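Zornthorpe site, automation grant: progress report, second period

Sorry this is short, we are mid-changeover on the packing side and I've had an hour for it.

Where we are. Cell one running on both shifts since January. Cell two in and guarded, not signed off yet. Dumer sent the revised wiring drawings, one sheet still wrong, they know. Spend is within the budget line apart from guarding, see the attached sheet.

Output. Target was 400 trays a shift. We hit it on most shifts now, not on the ones with the small Jistine trays, the grip slips on the lip. New finger pads on order.

Maintenance. Biggest change for people so far. The fitters used to be called when something broke, now they do a walk-round at the start of shift: collars, bumpers, cable runs, fastenings. Takes 13 minutes if all is well. They asked for proper access steps and they were right, ordered.
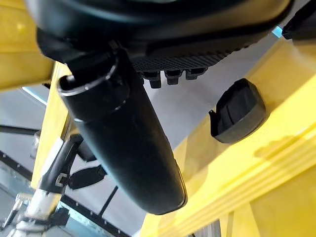

Cell two, gripper end and yellow beams, with one of the black rubber bumpers.

People. No jobs lost, as agreed. 19 staff were on hand stacking, most have moved to loading, checking and the returns bench. Less lifting, fewer sore backs reported. But the work is lonelier, several have said so, and the noise near the cell makes talking hard. We are trying a swap every two hours. Night shift like it, days less so.

Training. 64 hours deliverd of what we promised, the rest is booked. The Xie course was too heavy on screens and not enough on clearing a jam, so we wrote our own sheet for that.

Problems
- Spare parts slow, worst is the bumpers
- Stop button on cell two too high for two of the team, being moved
- Pay grade for the new checking role still not settled. Staff ask me every week adn I have no answer

Next period: sign off cell two, pads fitted, pay grade agreed before anyone else moves over. Would like to shift the leftover travel money to training if you're happy with that, please let me know by email.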